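Two arms on the bench at Vellcombe workshop

31 May 2023

We've got two arms running side by side at the Vellcombe shared workshop now, and I couldn't be happier! I've been at this build since April, mostly evenings, and the second arm finally went on its mount last week (18 bolts, and I dropped most of them). Right now I'm teaching the pair to handle small stuff around a dish rack – plates come later, once I trust the grippers a bit more.

The bench is mine until 9 on Wednesdays, so come by and have a go at the controls. Dandesport members are welcome too – just sign in at the door.
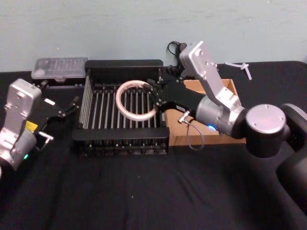 Practice with a roll of tape over the dish rack at the Vellcombe bench.

Next job is tidying up the cables, and I'm still short 16 clips if you have spares.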